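Household Routines, Unit 3: The Counter Beside the Sink
Course handout, September 25, 2018
Arwel Skyrme

Read before the session. The reading from the Trenholm packet is optional, and I have my doubts about it, which I'll get to.

1. What the claim is

Most advice on kitchen tidying starts from the "clear counter" rule: nothing stays out except what you use every day. The Trenholm authors put it more strongly. They say small loose items on a counter attract other small loose items, and that one wrapper becomes a pile by evening. It sounds right. I would like to know how they know it. Their evidence is a household diary study, 70 homes, self-reported, kept through August, when a lot of people are away or have children at home all day. Keep that in mind when the packet says "typical."

2. The sink zone

We are going to treat the strip of counter next to the sink as its own zone. It is handy, close to water, and people put things down there on the way to doing something else. Snacks end up there. So do little packets that belong in a drawer or a bathroom.

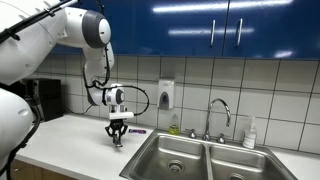 Fig. 1. A small wrapped item left on the counter by the sink.

For something like this, the usual question is "where does it live?" I think that comes second. Ask first whether it should be kept at all. A storage place for a thing you are going to eat in an hour is wasted effort, and a good share of organizing products are sold on exactly that kind of waste. The Caldeira drawer inserts discussed last week are a fair case. You get a slot for everything, and then you have to maintain the slots.

3. Sorting by what happens next

The method I'd have you try uses next actions in place of categories:

Eat or use today: leave it out, in one spot, away from splashes.
Keep: put it in the place where you'd look for it first, even if that place is odd.
Wrapper or scrap: bin, right away.
Don't know: a bowl or tray, emptied every night.

The last line is where the method tends to fail. A "don't know" tray that is emptied weekly is a junk drawer without a front.
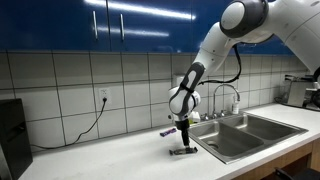

Lamance wrote in the margin of last year's handout that the tray was the only part that worked in a shared kitchen, and that "eat today" meant whoever got there first ate it. Fair point. The method assumes one person decides. In a shared kitchen you need to agree on the spot and on what it means to leave food there, and I have not seen a label system that survives 2 weeks of tired people.

4. Individually wrapped snacks

These deserve a section of their own. Once they leave the box they turn up on counters, in coat pockets, in bags. The packet recommends decanting them into a clear bin, standing upright so the names face out. That looks tidy on a shelf. Whether it saves any time is another matter. 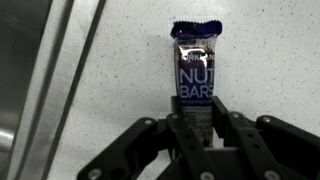
Standing them up works if the bin is narrow enough to hold them when it is half empty. In a wide bin they fall over after the first few are taken, and then you have a heap in a nicer container. The original box, with the top cut off, does the same job for nothing. Check the date on the box before you throw any part of it away, and copy it onto the bin if you decant.

The Prorus leaflet claims a clear bin cuts snack waste. It gives no figure and no comparison, so I'd leave it out of your write-up.

5. For next time

Pick one stretch of counter at home. Note what is on it at breakfast and again before bed, for three days. Don't tidy it specially. Write about 200 words on what moved, what stayed and which line of the sorting list each thing belonged to. If the clear counter rule holds up in your kitchen, say so, and tell me what made you believe it.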